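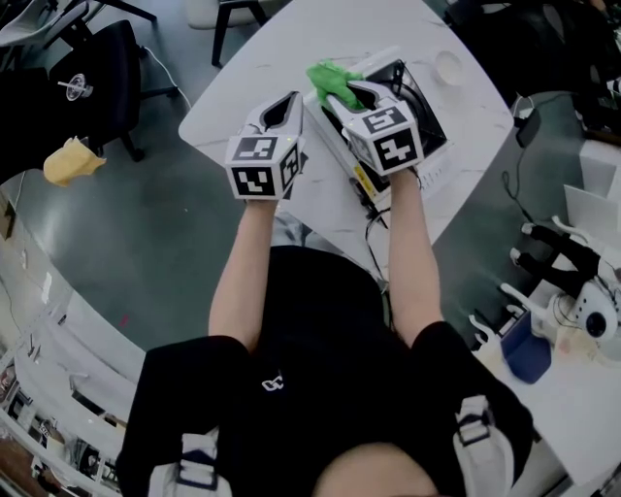 A green cloth held over a white tabletop appliance.

Firkelent Council extends small appliance repair scheme

3/6/19

Firkelent Council has confirmed that its small appliance repair scheme will continue for a further year, following a review of the first 12 months of operation. The scheme allows residents to bring household electrical items to the Duro Centre for inspection and, where possible, repair at no charge other than the cost of parts.

During the review period 934 items were brought in, of which 266 were kettles or toasters. Fans, lamps and radios made up much of the remainder. Items that could not be repaired were sent for recycling through the council's existing contract.

Ryota Hayashi, Head of Waste Services, said: "The response from residents has been very encouraging. Many of the faults we see are minor - a worn flex, a blown fuse, a blocked vent - and can be put right in a single visit. We would ask people to clean items before bringing them in, as this saves a good deal of bench time."

Under the new arrangements, sessions will also be held at Plillari Library from December. Each session will have 86 places, and booking will be required at both sites. Residents may bring up to two items per visit. Microwave ovens, gas appliances and anything containing a refrigerant cannot be accepted.

The council has set aside a fund of 100 vouchers to help residents on a low income with the cost of parts. Application forms are available from the Yagi Street office and from the reception desk at the Duro Centre.

Items left uncollected for more than four weeks will be recycled. Opening times for Plillari Library sessions will be published on the council's website once staffing has been agreed.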